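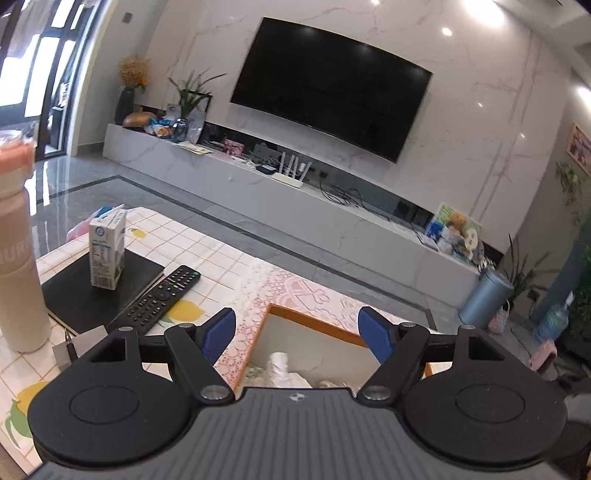 Figure 2. A table in a living room, with a cloth printed with lemons.

4.2 Settlement and household in the Wevaslow novels

The second group of texts in our corpus consists of the three Wevaslow novels, in which the descendants of a damaged ship live on a cold moon named Ikora. Earlier readings, among them Mudaliar's, treat these books mainly as stories of political founding. They give most attention to the charter chapters and to the quarrel with the northern town of Evadholm. We follow this reading in part, but we find that it leaves out the domestic chapters, which take up 18 of the 63 chapters in the trilogy.

In these chapters the narrator is usually a person of low rank, who does not attend the council and hears about its decisions late. The founding law is then met as a change in the daily meal, or in the number of people who must share a room. Kaimal calls this method "history from the kitchen side", and we keep her term. It is strongest in the second novel, where the death of the pilot Varma is told only through the chair which the family continues to set for him.

The time scale also has an effect. The trilogy covers over 600 years, and no character lives through more than one volume. What remains the same for the reader is a small set of household habits – the evening song, the salt bowl, the naming of children after rivers on Earth. The characters themselves no longer know the origin of these habits. In the third novel a girl asks what a river is, and her grandmother gives a wrong answer with full confidence.

We return to this passage in Section 5, where it is compared with the generation ship stories.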